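PRESS RELEASE

For immediate use

Tenants' group questions "up to 172 litres a day" claim for new toilets at Kastside

Residents want meter readings before another flat is refitted

0 comments | 5 shares

The Kastside Tenants' Forum has today asked the estate's managing agent, Skurnik, to hold off on the next stage of its bathroom refit until it can show that the toilets already fitted are saving the water they were bought to save.

Skurnik told households in a letter in April that the new dual-flush toilets, supplied by Tosto, would save each flat "up to 172 litres a day". The letter did not say how many people were supposed to be living in the flat, how many times a day they were supposed to be flushing, or what kind of toilet they were supposed to have had before. The Forum has asked for all three and has so far been sent a second copy of the letter.

"Up to is doing a lot of work in that sentence," said King-fai Cheung, chair of the Forum. "I could save up to any amount you like. I live on my own and I'm out all day. If I was getting through 172 litres just on the toilet I think I'd have noticed, and so would the people downstairs."

The refit covers 400 flats across the estate. The first 100 have been done. Work on the rest is due to start once Skurnik has signed off the first stage, and the Forum understands that sign-off will be based on a check that the units have been fitted, with no check on what they use.

The Forum is not against saving water. Many of the old toilets at Kastside were poor, several had been patched more than once, and members have complained about them for years. What it objects to is being asked to pay towards the change through the service charge on the strength of a figure that came from the company selling the toilets.

Leaks are the main worry. Dual-flush toilets usually let water out of the cistern through a valve at the bottom, and when that valve wears or catches a bit of grit it can let a thin stream run into the pan day and night. It makes very little noise. In a flat where it goes unspotted, a leak of that sort can use up everything the short flush was meant to save and a good deal more. Older siphon toilets have their own faults, but when a siphon packs up the usual result is that the toilet won't flush, and people tend to report that.

Members in the refitted flats have also told the Forum that the short flush often needs doing twice. Skurnik's answer is that residents need time to "adapt their flushing behaviour". The Forum would like to know whether that adapting was allowed for in the 172 litres.

Cheuk-hei Lui, who looks after the Forum's dealings with contractors, said the group had tried to get at the sums behind the claim and had been passed from one office to the next. Skurnik referred the question to Tosto. Tosto referred it to Chiang, the consultants who wrote the savings report. Chiang said the report belonged to Skurnik.

"We were told the number was modelled," said Lui. "Fine, but modelled on what? We've got 100 real toilets in 100 real bathrooms and every one of those flats is on a meter. Go and read the meters. You could do it in an afternoon and it wouldn't cost anybody a consultant."

The Forum is asking Skurnik to:

- publish the full Chiang report, with the workings
- compare meter readings in the refitted flats with readings from before the work
- test every new cistern for leaks, using dye in the tank, and again after the first winter
- set out who pays for replacement valves once the Tosto guarantee runs out
- stop using the 172-litre figure in letters to residents until it has been backed up

The last point matters more than it may seem. Residents have been told that part of the cost will be "offset by lower bills", and some of the older members have already started setting aside less for water. If the saving doesn't turn up, they will be the ones who find out first.

Skurnik has said it is "confident in the projected benefits" and will write to residents "in due course". The Forum has had letters in due course before, most recently over the lifts.

An open meeting for all residents will be held in the ground-floor hall at 7 pm. Skurnik, Tosto and Chiang have all been invited. At the time of writing only Tosto has replied, asking whether there would be parking. There is no need to book, and anyone in a refitted flat is asked to bring their two latest water bills.
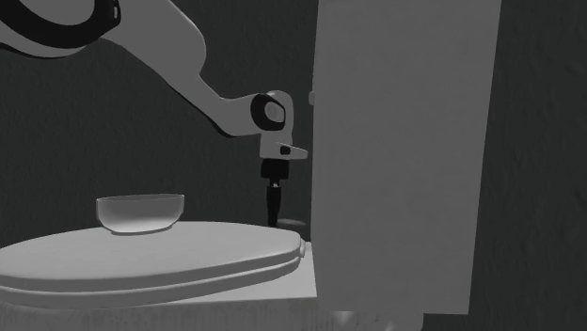 Toilet and tank, computer renderings. 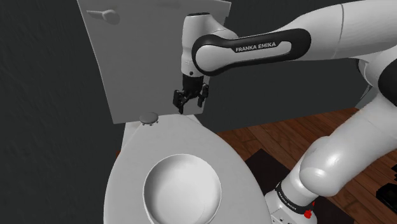
Kastside Tenants' Forum Bulletin, Issue 5, page 2

Notes to editors

The Kastside Tenants' Forum speaks for tenants and leaseholders on the Kastside estate. It takes no money from Skurnik or from any supplier.

King-fai Cheung and Cheuk-hei Lui can both be interviewed, by phone or on the estate. Residents in the refitted flats may be willing to speak, but please go through the Forum first and do not knock on doors.

Copies of the April letter can be sent on request. The Forum does not hold a copy of the Chiang report.

ENDS

Contact: Press desk, Kastside Tenants' Forum | © Kastside Tenants' Forum | Back to top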